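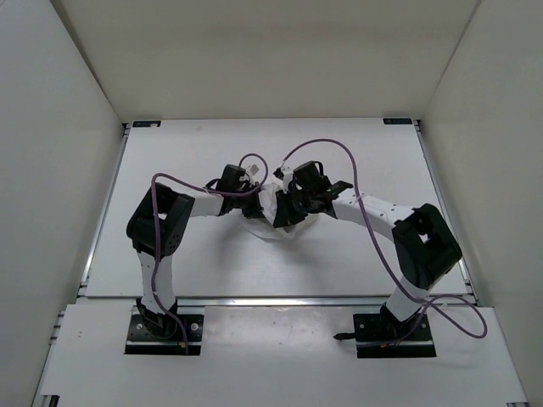 What's the best way to fold thin plastic bags flat for storage?
Lay the bag on a hard surface, press the air out towards the open end, fold lengthwise into a strip, then fold the strip from the closed end.

kbonsu
Joined: April
I do it the same way. Strip width is a quarter of the bag. Anything narrower springs open.

Haldane_S
Disagree on direction. Start at the closed end, yes, but only if the air is out first. If it isn't, roll the strip.

kbonsu
Rolled bags don't stack. I keep 12 to a box, folded, on edge.

annag1712
Depends on the film. Very thin stuff clings to itself once crumpled and you can't find the edges. I pull two opposite corners apart before it goes down on the table — then smooth from the middle outwards.

Haldane_S
Corners first works for me too. Still rolling, though.

cpringle
Has anyone tried the Gruseck folding board? Mine has 4 slots and the narrowest is too tight for a carrier bag.

annag1712
Had one. A ruler does the same job. Fold over it, slide it out, repeat.

kbonsu
Ruler, agreed. Not the rolling.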